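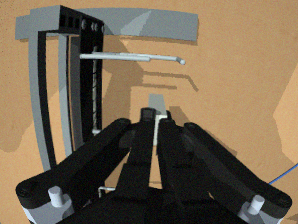
A long grey bar and a rack on a speckled tan top.

Worktops, and how to stop ruining them

Every worktop begins its life being wiped down lovingly twice a day and ends it under a pile of post, a dead torch and the lid of something. Somewhere between the two you might get a few good years out of it. These are the tips we hand on at Rakdale, mostly learnt by doing the opposite first.

Crumbs before cloth
Brush the top dry before you wet it. A damp cloth pushed through toast crumbs makes a thin paste, which you then spread very evenly over the whole kitchen. An old pastry brush is good for the gap behind the hob, where the peas go to retire.

Hot pans
Use a trivet. A folded tea towel is a trivet only in the mind of the person holding the pan. Leave a gap of 50 mm between the trivet and any joint in the worktop, as joints hate heat and will swell out of spite.

Oiling wood
Thin coats, wiped off after twenty minutes. We use the Pomar worktop oil, but any food-safe one will do if you read the tin. Three thin coats beat one thick one, which stays sticky until February and collects every hair in the house. Spread the oily rags out flat outdoors to dry, well away from anything you'd miss. Balled up in a bin they can heat themselves and catch fire.
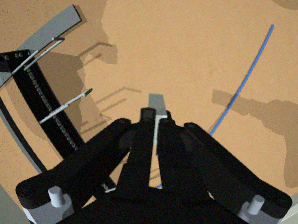
How do I get a tea ring out of an oiled wooden top?
Rub it lightly along the grain with fine paper, 240 grit or so, wipe off the dust and put on a little fresh oil. Do a patch bigger than the ring, or you'll swap a dark circle for a pale one.

Stains on laminate
Bicarbonate of soda and a few drops of water, left on for ten minutes, will shift most curry. Go gently with the cloth. Scouring pads take off the stain and then carry on with the shine, and the shine doesn't come back.

Sealant
If the line of silicone by the sink has gone black, bleach will cheer it up for a fortnight. After that, cut it out and start again. The Hsu scraper is the one that lives in our drawer, mainly on account of the handle being bright enough to find. Clean the gap, let it dry overnight, and run the new bead in one go without stopping to admire it.

Folding tops
Anyone with a Pliledico flap under the window should check the hinge screws twice a year. They work loose quietly and let you know with a full bowl of soup. A matchstick and a dab of wood glue in the hole will usually give the screw something to bite on.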